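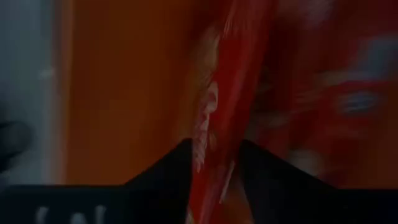
Teaching a gripper to shop: a talk with Radymyr Levchenko

When I call, Radymyr Levchenko has his lunch in one hand and a bag of chips he has no plans to eat in the other. He crinkles it at the screen. "Listen to that," he says. "That sound is my whole job right now!"

Levchenko runs data collection at Bilyk, a small company working on arms that can pick grocery orders and restock shelves. His team doesn't write the software that decides how the arm moves (that happens down the hall, and he's happy to leave it there). What they do is gather the examples it learns from. An operator guides the arm through a pick, the wrist camera and the joint sensors record everything, and the result is filed as one episode. Then they do it again with something else.

I ask how many episodes make a good day. "With rigid boxes, one station can get through 200. With soft packages we're pleased with 137, and that was our best day in November. We had cake."

Soft packages are what he wants to talk about. A carton has corners and flat sides, and it stays the shape it was. A pouch or a foil wrapper folds the moment you squeeze it, and the shine moves around as the camera moves. Take a close-up from the wrist camera, with the two black fingers closing in on a glossy red package and more red packaging blurred behind it. Levchenko loves these.

"People see a blurry red picture and think we should throw it out. No, no, please keep it! Look along the left side, there are these pale wrinkles catching the light, and the right side just melts into the red next to it. Where does the package stop? You have to think for a second. So does the model. If I only gave it nice clean pictures against a white table, it would be lost the first time it went into a real shelf."

He used to be on the other side of that argument. His first job was at Jirnberg, where he helped build a picking cell for machine parts, and there every blurred picture was deleted on sight. The parts were gray, the tray was black, the lights never changed. "It was beautiful and it was very easy," he says. "I got to Bilyk and did the same thing for the first month. We had lovely data. Then we tried the arm on a crowded shelf and it pinched the air next to a bag of rice."

So the team changed how they set things up. Each station now gets a full reshuffle after every 12 picks. Packages go in leaning, stacked, upside down, squashed behind a bigger box. Similar colors go side by side on purpose. The operators have become very good at making a mess, and they compete a little. There is a shelf layout known around the office as the Cilton, after the street where one of them shops, and it is apparently so badly arranged that new hires get it as a welcome present.

I wonder whether the operators ever pick things wrong on purpose too. He sits up. It's clearly the question he was hoping for.

"Not wrong on purpose, but we keep the ones that go wrong by themselves. Say the finger lands too high and the bag starts to slide. A good operator feels it in the handle, opens up, goes lower, tries again. That recovery is worth more to me than five perfect picks. We tag it, we write one line about what happened, and it goes in with the rest."

The one line matters. Early on, operators could choose from a menu of tags, and almost everything came back marked "slip." Now they type whatever they like, in their own words, and someone reads through the notes before the evening upload. Levchenko reads plenty of them himself. His favorite says only: "Bag won."

The handle he mentions comes from Valtex, and it passes some of the gripping force back to the person's hand. Before it arrived, the team steered with a game controller, and you could tell from the recordings. Everyone squeezed too hard. "You'd see the wrapper go flat every single time," he says. "You can't teach gentle with a button. With the handle, new people get the feel of it in an afternoon, and the grips look so much more relaxed."

Sessions at the station last 30 minutes, then the operator swaps out. He tried longer ones himself and noticed that his approaches all started to look the same, always from the right, always at the same height. Tired people get tidy, he says, and tidy is bad for variety. He also mixes left-handed and right-handed operators through the day, which he swears he can spot in the playback.

What's next? Things in nets. Oranges, onions, garlic, anything where a finger can catch in the mesh. He has already bought several bags out of his own pocket to see how they behave, and his kitchen is now full of onions.

"I know how it sounds, getting excited about a bag of onions," he says, reaching for the chips again. "But come and hold the handle for ten minutes. You'll want to do the next one, I promise."

Bilyk is taking on operators for the late shift, which starts at 4 p.m. No robotics background is needed, and Levchenko says people who have worked in a supermarket tend to pick it up fastest.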